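What is a minimum wage?

When a person works for an employer, the employer pays them. This pay is called a wage. Many countries have a law that sets the lowest wage an employer may pay for one hour of work. The lowest amount is called the minimum wage. An employer may pay more than the minimum. An employer may not pay less.

Before such laws existed, an employer could offer any amount, however small. A person who needed money for food and rent often had to accept it. The law puts a floor under wages. A floor, in this sense, is a level that pay cannot drop below.
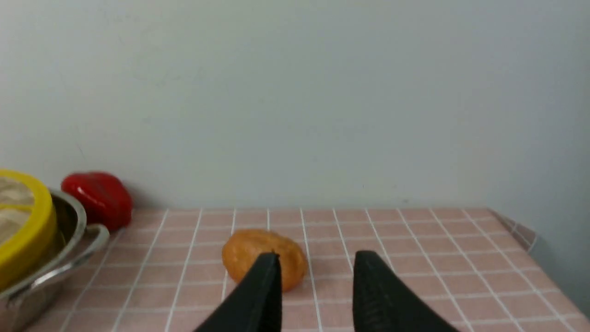 Who decides how much the minimum wage should be?

The government decides, usually after taking advice. In many countries a group of advisers looks at the price of food, housing and travel. The group also asks employers what they can afford. It then suggests an amount, and ministers accept it or change it.

The amount is normally looked at again each year. Prices tend to rise over time. If the minimum wage stayed the same while prices went up, the same hour of work would buy less. A wage that goes up by the same share as prices buys the same amount as before. Economists call the buying power of a wage its real value.

A worked sum makes this clearer. In the town of Drustinthorpe, money is counted in tokens. The minimum wage there is 12 tokens an hour. A baker's assistant at Tornwood Bakery works for six hours on Thursday. Six multiplied by 12 is 72, so the bakery must pay at least 72 tokens for that day.

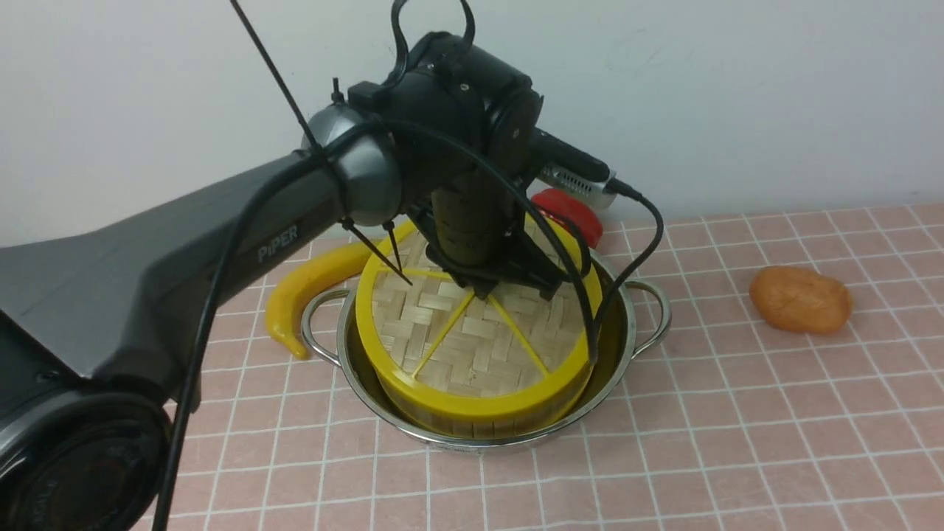
Suppose the bakery paid only 60 tokens. The assistant would be owed the difference, 12 tokens. The assistant could ask the bakery to put this right. If the bakery refused, the assistant could report it to a labour inspector. Labour inspectors work for the government. They can ask to see the records of hours and pay, and they can order an employer to pay what is missing. The employer may also have to pay a fine.

Records matter for this reason. An employer should write down the hours each person works. The worker should be given a payslip, a paper or message showing the hours, the pay and anything taken away from it, such as tax.

Some workers are treated differently. In some countries there is a lower rate for young workers or for apprentices, who are learning a trade while they work. People who work for themselves are often not covered at all, as they have no employer.

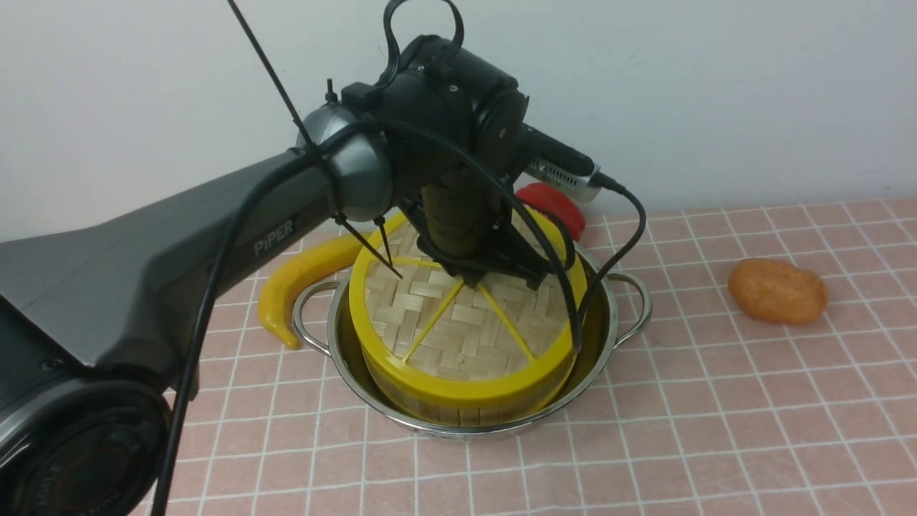 People disagree about how high the minimum should be. Trade unions, which speak for workers, often ask for a higher amount. Some employers say that a high minimum makes it harder to hire new staff. Economists study what happens after each change, and their results do not always agree.

Words to know
Wage: money paid for work.
Payslip: a record of hours and pay.
Real value: what a wage can buy.

Contact Didia Young Readers | Copyright Didia | Back to top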